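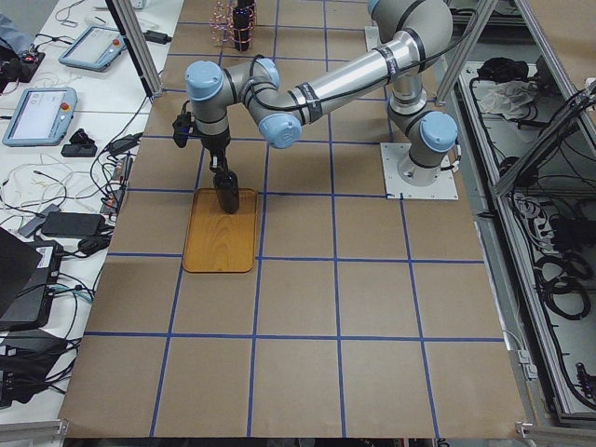
4. Covering and marking the table

The Mindunier sorting table is supplied bare. Cover it before first use, and again whenever the paper has reached the stage where you apologise for it to visitors.

You will need: brown kraft paper, blue painter's tape, a long straight edge, scissors, a tray.

4.1 Wipe the table top and let it dry. Paper laid over crumbs will show you every crumb.

4.2 Unroll the paper across the table and weigh down the corners. Leave it to relax for 2 hours. It has spent its life on a roll and has grown attached to the shape.

4.3 Smooth from the middle outwards with the flat of your hand. Small wrinkles and creases may be left. Large ones will be found later by the foot of a wine glass.

4.4 Trim the front edge, then tape it down.

4.5 Mark the grid. Run the long strips of tape first, front to back, then the cross strips. Press each strip down along its whole length before starting the next.

Note: The cells need to be roughly square. Seija Kauppinen, who wrote the first edition of this guide, asked for perfectly square and received a number of letters.

CAUTION: Do not pull the tape tight as you lay it. Stretched tape shortens overnight and takes the paper with it.

5. Placing the tray

5.1 Put the tray on the paper with its long side facing you. It may sit across more than one cell. The tape is there as a guide and will not be offended.

5.2 Use a tray with a raised rim. The rim stops a bottle sliding off; it does very little about one that is falling over.

5.3 Stand bottles upright on the tray, one at a time, holding each by the neck until its base is flat on the wood. Then let go.

CAUTION: Dark glass hides its contents. Assume every bottle is full until you have lifted it, and assume the cap is loose until you have tried it.

5.4 To move a loaded tray, take the bottles off first. Everyone skips this step once.

Spare paper is sold under the Lovum name in 40 metre rolls. For cleaning the tray, see section 7.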